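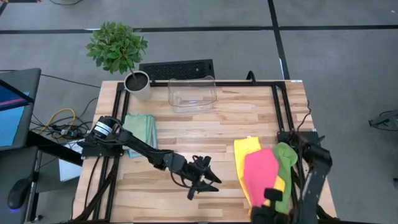 Two languages, one bar line

How Vieira builds songs whose halves are heard by different people

Feb 21, 2020

The first verse of "Nariria" runs for 16 bars and changes language at the end of every second one. The change never falls on the bar line. It arrives on the last half beat before it, so that the opening syllable of the new language is heard as a pick-up and the stressed word lands on the downbeat. A listener who follows only English hears a set of complete sentences with gaps between them. A listener who follows only Portuguese hears the same thing in reverse. Those who follow both hear an argument.

Vieira, the duo behind the song, have worked this way since their first EP. Their second album, Grustow, takes its name from the estate where both members grew up, and it is the first on which the method is used on every track. The printed lyrics come to 1,423 words. Of these, 992 are in English and the remainder are in Portuguese or in the mixed speech of the estate, which borrows from both and has no agreed spelling. The booklet spells it by ear, and not always in the same way twice.

Switching language inside a verse is old practice in rap, and the reasons given for it are usually social. It marks who belongs and who is listening in. That is true of Grustow as well, but the album is more useful as a study in metre. English and European Portuguese share a tendency to swallow unstressed vowels, which means that a line can pass from one to the other without the rhythm slackening. Brazilian Portuguese gives more weight to each syllable and would need a different beat under it. On "Ground Rent" the duo bring in a Brazilian phrase for a single bar, and the drums drop to a hi-hat to make room.

The rhymes are where most of the labour has gone. English offers few clean rhymes for the nasal endings of Portuguese, so the writing falls back on vowel rhyme. 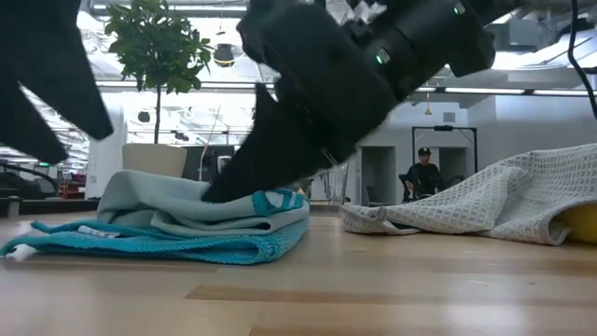 In the third verse of "Nariria" the word "mão" is set against "now", and then "now" against "down", with each step moving slightly further from the original sound. By the fourth line the listener accepts a pairing that would have failed in the first. The same trick is used in "Lift Out of Order", though there the chain is longer and one of its links, a rhyme on "council", has to be forced in delivery.

Not all of it holds together. "Forty-Four Steps", named for the 44 steps between the street and the front door of the block, gives its chorus to English and its verses to Portuguese, and the division is too tidy. The chorus explains what the verses have already said. On stage in May the duo reversed the order, opening with the chorus and leaving it out afterwards, and the song was better for losing the repeat.

The production, credited to Truvitz, is plain to the point of severity. Most tracks use one drum pattern, one bass line and a sampled accordion, cut short so that no note rings for longer than a beat. The voices are recorded close and kept dry. There is a practical case for this. Reverb blurs consonants, and in a bilingual line the consonants are often the only sign that the language has changed. Where an echo does appear, on the closing bars of "Second Post", it is applied to the English words alone.

Grustow was first issued in an edition of 300 on vinyl, with the lyrics on the inner sleeve and no translation. The digital release followed with a full English version of the text. It is accurate and of limited help. The word "saudade" is rendered once as "longing", once as "missing you" and once left alone, and each choice is defensible in its place. What the translation cannot carry is the point of entry, the half beat before the bar line, which on paper is only a space between two words.

The duo are now at work on a third record. Two new songs have been played live, both slower than anything on Grustow, and in one of them the switch comes in the middle of a word.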